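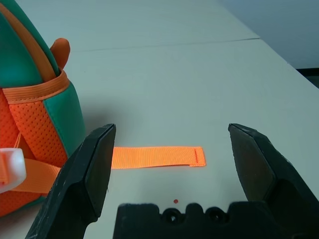 Straps, pockets and buckles: the orange and green pack

A short gallery page for the bag shelf at Drultville. We keep one of these for each pack in the lending store, so that people can look at the trim and fittings before they ask to borrow it. This one is listed as number 61 and came to us from the Jurier walking club.

The body is a glossy teal-green and all the trim is bright orange. The carry handle is orange too, and easy to find in a dark cupboard. The front pocket is perforated orange mesh with a ribbed elastic band across the opening. It suits a map or a pair of gloves – don't put keys in it.

The buckle is white plastic and the webbing is flat and smooth. One strip of webbing has a folded, stitched tab at the end. Please leave that fold alone. If you trim a strap above the stitching it will pull straight out through the buckle, and a new length has to be ordered from Gunau.

Borrowing notes

Packs go out for up to two weeks. Empty every pocket before you bring one back and shake out any grit. Wipe the body with a damp cloth and let the straps dry flat, away from a radiator.

The store now holds about 100 bags of all sizes. The pages for the smaller day bags will be added in August.

Page updated March 29, 2021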